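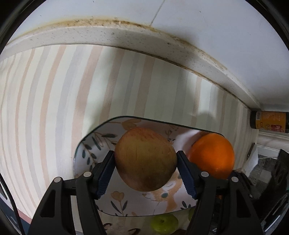
Seon-mi Lim says never wash fruit until you're about to eat it. Chang-ho Moon doesn't agree, and he's run the produce table at Prandale for years. "Rinse, dry, done. Then on the board." Same flowered board every time, leaves and a tulip sort of thing on it. His mother's.

What sells? "The ugly ones. Brown, scratched up, bit of red at the top. People learned." He moved 431 pounds in November, more then he'd planned for.

And the bruised stuff? "Soup pot." Really? "Sauce, then. Lots of suger." He had to go, a truck was in.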